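Section 2. Preparing the Tabletop Before First Use

This section applies to the Grustby dining table and the Grustby work table. Both are delivered with the legs detached and the tabletop lightly sanded. The tabletop must be oiled before the table is put into regular use. Fortin recommends that assembly (Section 1) be completed first.

Materials required

Cloltov table oil, clear
Two lint-free cloths
Fine sanding pad, supplied in the hardware bag
Disposable gloves

Cleaning

1. Remove the protective sheet and any remaining tape. Pull tape slowly and in the direction of the grain.

2. Wipe the surface with a slightly damp cloth. Do not use dish soap, glass cleaner, or furniture polish at this stage.

3. Allow the tabletop to dry for one hour at room temperature.

4. Pass the sanding pad lightly over the surface, following the grain, and remove the dust with a dry cloth.

Note: Wood is a natural material. Differences in color and grain pattern between one tabletop and another are normal and are not covered by the warranty. The color may deepen during the first months of use, particularly near a window.
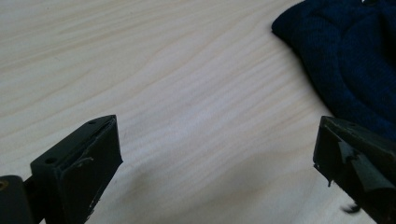

Page last changed: April, Gindunden product support

Applying the oil

5. Shake the container well. Pour a small amount of oil onto a cloth, not directly onto the wood.

6. Spread the oil in a thin, even coat, working along the grain from one end of the tabletop to the other. Include the edges and the underside.

7. Wait 15 minutes. Wipe off all oil that remains on the surface. Oil left standing will become sticky and must then be removed by sanding.

8. Leave the table overnight, then repeat steps 5 through 7. A total of 2 coats is required. Tables used in kitchens may be given a third.

9. Keep the tabletop clear for 24 hours after the final coat. Light use is permitted after that time - hot dishes and wet glasses should be kept off the surface for one week.

CAUTION: Cloths soaked with oil can catch fire without any outside source of heat. Place used cloths in water immediately, or lay them flat outdoors until fully dry. Do not fold them or put them in a closed trash can.

CAUTION: Work in a room with open windows. Keep the oil away from children and pets.

Ongoing care

Wipe up spills promptly. For daily cleaning, a soft damp cloth is sufficient. Apply one fresh coat of oil twice a year, or whenever water no longer beads on the surface. Small scratches can be treated by sanding lightly along the grain and oiling the area again.

To order additional oil or a replacement sanding pad, quote part number 197 and the model name printed on the label beneath the tabletop. Guidance on loose or uneven legs is given in Section 3.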